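Workshop tips: picking things up off the floor, and what a gripper study can teach you

Last updated 2 Jul 2023

Most of the tips on this page come from our own benches. This set comes from a research project called Senomero, run out of a shared workshop in Presville, which spent June looking at how a two-fingered robot gripper picks long thin objects up off a hard-wearing floor. The results are useful to anyone who drops things, and to anyone with a reacher-grabber hanging behind the door.

What they did

The team set out bars, rods, offcuts and hand tools on the floor and had the arm try to pick each one up. There were 463 tries in all, using 13 different objects. The small camera near the fingers recorded every one. A try counted as good if the object was lifted clear of the floor and held for 15 seconds.

Each object was tried in the open, near an obstacle and next to an upright. The arm was never told which of the three it was facing.

What they found

Long objects in the open were easy. The same objects close to a frame or a table leg were much harder, mostly on account of one finger meeting the obstacle before the other had reached the floor. Bent objects did better than straight ones, as the bend gives the fingers something to close behind.

The biggest single gain came from slowing down over the last hand's width. Coming in fast blurred the camera's view just when it mattered, and the arm tended to close slightly to one side. Slowing down added a little to each try and saved a good many repeats.

Tips for the workshop

Keep a clear strip beside anything with legs. A palm's width is enough. Dropped parts tend to end up against frames, and that is the worst place to get hold of them.

Go for the bend. If you are using a grabber on a hooked tool, a hex key or a bracket, close on the corner. On a straight bar, grip near the middle so that it does not swing.

Line up the jaws before you go down. Turn your wrist while the grabber is still at knee height, then lower it straight.

Pick bright handles. Speckled floors hide grey and brown things very well. A band of yellow or orange tape round a tool costs next to nothing. We use the Fatell cloth tape, but any will do if it stays put when oily.

Sweep first. Dark patches and bits of debris near the object drew the arm off target more than the team expected. They do the same to tired eyes at the end of the day.

Check the lower jaw. On a grabber, as on the arm, you watch the upper finger and forget the other one. Get your head low enough to see both.

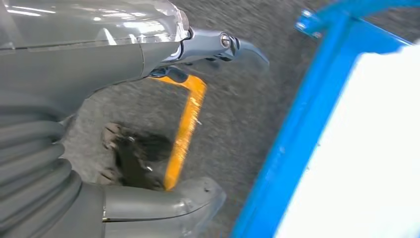
The fingers either side of a yellow-orange bar, with the blue frame close by on the right.

If you want to try it yourself

You don't need a robot. Put a bent rod and a straight one on the floor, first in the open and then a palm's width from a bench leg. Try each with a grabber, slowly and then at your usual speed, and write down the misses. Change one thing at a time or the notes will be no good to you.

The Asante grabber we keep by the lathe has rubber cups, which are poor on thin rod. Wrapping the cups with a turn of bicycle inner tube helped a lot — fix it with a cable tie and trim the end flush.

The project's next round will use nearly 2000 tries and will add washers and flat plate. We will update the tips when the results are out.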